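Vrabec 1448 Work Table
Smooth white top, fixed height
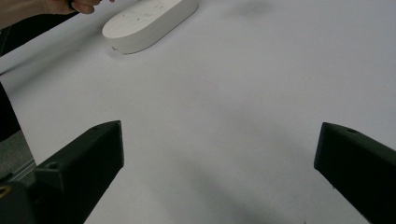 The top is supplied in one piece with no center seam. Standard length is 1,448 mm; other lengths are made to order in batches of 4 or more. The underframe ships flat and bolts together with the hex key in the box.

Leveling feet adjust from below. Retighten all frame bolts after 2 weeks of use, then once a year – we suggest March, when the service kit is restocked.

Clean with mild soap and a soft cloth. Do not use scouring powder or acetone.

Fits Reltska cable trays and Tollum side rails. Does not fit the older Zustovow rails.

Orders and spare parts: Dayana Ibarra
Page updated 29 July 2023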